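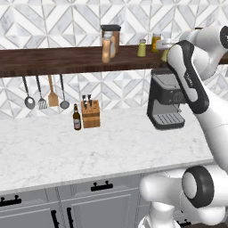 Arif Entili
Application engineer, Vurasik

11/07/2025

Virnen Kitchen Cell, simulation package for arm and gripper comparison

The Virnen package lets you try an arm in a kitchen before you buy the arm. You load the kitchen, choose the arm model and the gripper, and run the same tasks with each combination. The kitchen in the render has a shelf over a marble counter, with an espresso machine under the right part of it, and the white arm is standing in front of the cabinets on the right side. This base position is the default one. It can be moved in the settings file.

We sell the package with two gripper models, Laur and Fliravier. Laur is a parallel gripper with flat fingers. Fliravier has three fingers and is slower to close, but it is more patient with round things such as a bottle or a jar. For handles of hanging utensils I prefer Laur.

In our own comparison we made 2,076 pick attempts with Fliravier, and 1,936 of them were good. Most of the failed ones were on the shelf, where the wrist must go high and the elbow has not much space left. If your shelf is deeper than ours, please test this first.

What you receive:
Kitchen model with separate objects
Both gripper models
275 recorded start positions
40 task files, which can be edited in any text editor
Controller settings for position and force mode

The camera is not fixed to the arm by default. A wrist camera can be added, but then the simulation runs slower on older computers.

Licenses are for one workstation. Updates are free until the end of March. For a trial license please write to me through the contact form and mention which arm you have.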